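Retail Packaging, Unit 4: Why Thin Film Wrinkles
Course notes, Packaging Basics, Ivia

Thin plastic film is my favorite material in the whole course! It weighs next to nothing, it bends any way you like, and it still keeps a record of how it was folded. Read Segers, chapter 2, before the lab.
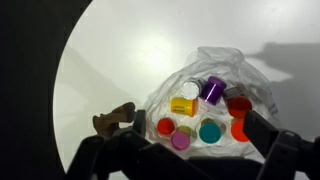 Film creases for good once a fold gets tight enough. A gentle bend springs back, but a sharp one stretches the outer side past its limit, and in clear film that can leave a pale line. Look at the whitish creases where the top of the bag folds over, then follow the long wrinkles running down both sides. Sketch them, please (pencil is fine).

Now for the fun part: light. A flat sheet throws glare one way, while a crumpled one throws it everywhere, so shoppers struggle to see the goods.

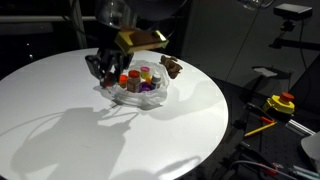

Fig. 2. Clear bag with five small containers inside.

For homework, compare two bags from your own kitchen, one stiff and one soft. Crush each for 80 seconds, let go, and write down what stays bent. Extra credit if you try the freezer!
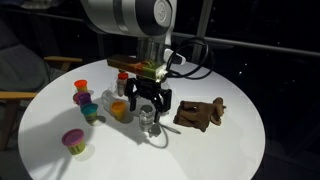
Notes by Adanech Mamo | Nov 11, 2019

Next unit is seals and seams. Bring scissors, tape and the Ovstead worksheet.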